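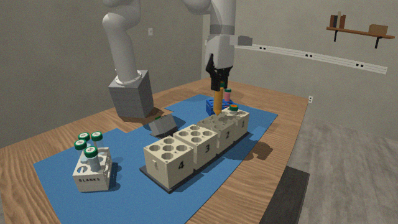 Figure 3. The simulated vial-sorting bench. The arm holds an amber tube above the far part of the row of numbered blocks; the rack marked BLANKS is at lower left.

4.2 The open day demonstration

We had promised the Daher teaching laboratory that we would bring the vial-sorting work to its open day, and on 21 October 2025 we did so, with a good deal more equipment in the van than we ended up plugging in. Earlier sections of this paper deal with how the task was built and how the policy was trained. In this section we would like to tell the story of the visit itself, because several of the choices described in Section 5 came straight out of it, and because we think the questions of ordinary visitors deserve more room in papers of this kind than they usually get.

The demonstration ran entirely in Jurnska, our simulator, and was shown on a large screen at the end of the teaching bench. Visitors saw the same bench that appears in Figure 3: an arm on a pedestal, a blue mat over a wooden table, and four beige vial holders set in a row and numbered 1 to 4. Tavion Wojcik had argued since June for keeping the room around the table as homely as the table itself, with a shelf of books and an outlet on the wall, and he was pleased when a chemistry teacher told him it looked like a place where someone might really work. Hanan Tannous, who did most of the talking on the day, had been in favor of a plain gray box and has since come around (mostly).

Each run followed the same plan. The policy was given a written instruction naming a vial and a numbered block, and it then had to find the vial, pick it up by the cap or upper part, carry it across to the row and lower it into a free hole. The rack of blanks was to be left alone unless the instruction mentioned it. A run was stopped when the vial was seated, when it was dropped, or when 90 seconds of simulated time had gone by. Anyone who wished to could choose the instruction from a printed card, and younger visitors were very fond of asking for block 4, we suspect for the simple reason that it is the nearest one to the viewer and has the biggest number on the screen.

The policy we showed had been trained on 3158 demonstrations, all of them collected in simulation with the Idex hand controller. We ran 13 trials in front of the public. Of these, 2 ended without the vial in its block, and both failures came at the very last stage, with the tapered end of the tube catching the rim of a hole. We do not want to make much of such a small number, and the full evaluation is given in Section 6. What interested us was how people watched. Almost everyone paid close attention to the grasp, and then relaxed and began chatting as soon as the vial was in the air, as though the hard part were over. For our system it is the other way around. The lowering is where most of the trouble lives, and we found ourselves saying "wait, keep looking" so often that Hanan finally wrote it on a sheet of paper and taped it beneath the screen.

A moment like the one in Figure 3 shows why. With a tube held upright over the far end of the row, the view down to the holes is partly taken up by the tube itself, and block 2 sits in shadow, which makes it look darker than its neighbors. Two visitors asked us, quite separately, whether it was a different kind of block. It is the same model as the others. We had grown so used to the lighting that we had stopped noticing it, and on the drive home we talked of little else. The shadow study in Section 5.3 is the direct result of that conversation.

Some questions we could not answer well. A technician from Hirkuvent, a firm that prepares reference samples, wanted to know what the arm would do with a cap that had been screwed on crooked, and we had to admit that every cap in Jurnska is perfectly straight. She then described, kindly and at length, all the ways in which a real cap can be wrong - cross-threaded, cracked, sticky from a label that has crept up the glass - and we took down as many as we could. Another visitor asked whether the printed numbers were there for the robot or for us. The truthful reply is both: the policy receives only camera views and the written instruction, so the numerals are its one way of telling the holders apart by name, but we also leaned on them all afternoon when pointing things out to people standing at the back.

We would do two things differently at a second visit. The first is to place a real vial and a real holder beside the screen, so that people can try the lowering motion with their own fingers and feel how little clearance there is. The second is to record the spoken instructions people offered before they were handed the card. Many of these were far looser than ours ("put the pink one with its friends" was a favorite) and we kept only the few that Tavion scribbled on the back of the program. They are listed in the appendix as he wrote them, spelling included.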